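Returns and Packaging: Frequently Asked Questions

Which items may be returned to Faketti?
Unused items may be returned within 11 weeks of delivery. Lamps made to order by the Zacharopoulos workshop are excluded unless they arrive damaged.

Must I use the original box?
The original box is preferred. Any sturdy carton is accepted, provided the item cannot shift inside it. A worn or torn box does not affect the amount refunded.

What should I do with the packing inserts?
Please return them with the item. Inserts in good condition are used again at our Ilta warehouse.

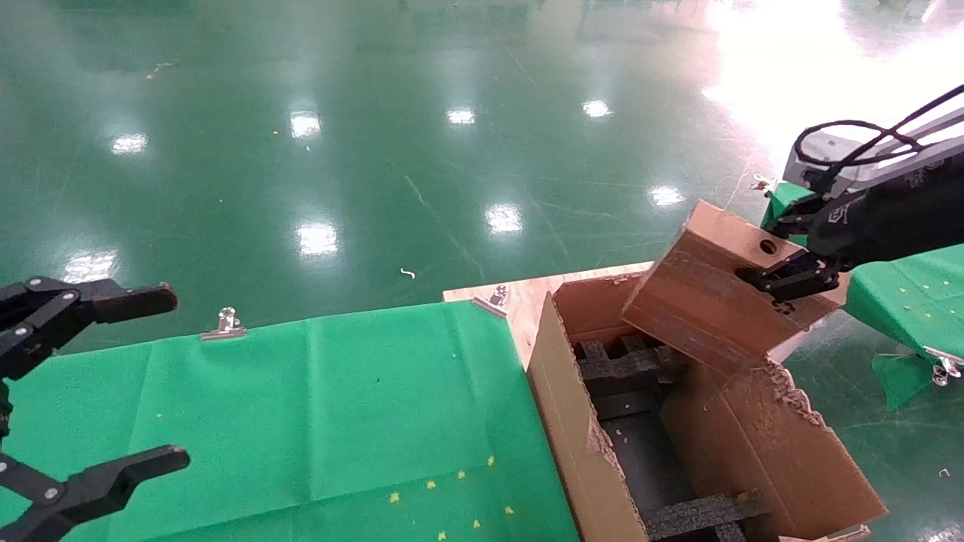
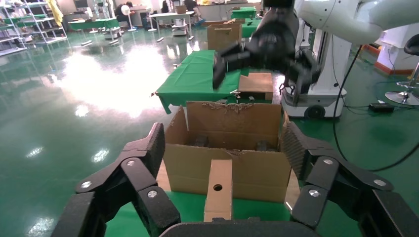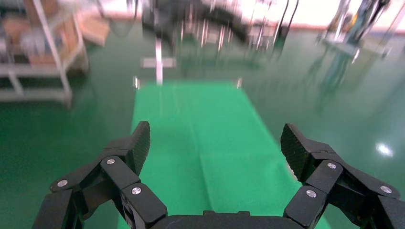
How do I obtain a return label?
Write to the returns desk and quote your order number. Labels are issued by 2 p.m. for requests received the same morning. Customers without a printer may give return code 2745 at any Westeo counter.

Who pays for return shipping?
Faketti pays if the item is faulty or was sent in error. In all other cases the cost is borne by the customer.

May I return several orders together?
Yes. Enclose a note listing each order number.

Whom do I contact about a refused return?
Written appeals should be addressed to Sosina Workneh, Returns Desk, P.O. Box 666, Ilta. Appeals concerning damage in transit are handled by Heriberto Ledesma at the same address.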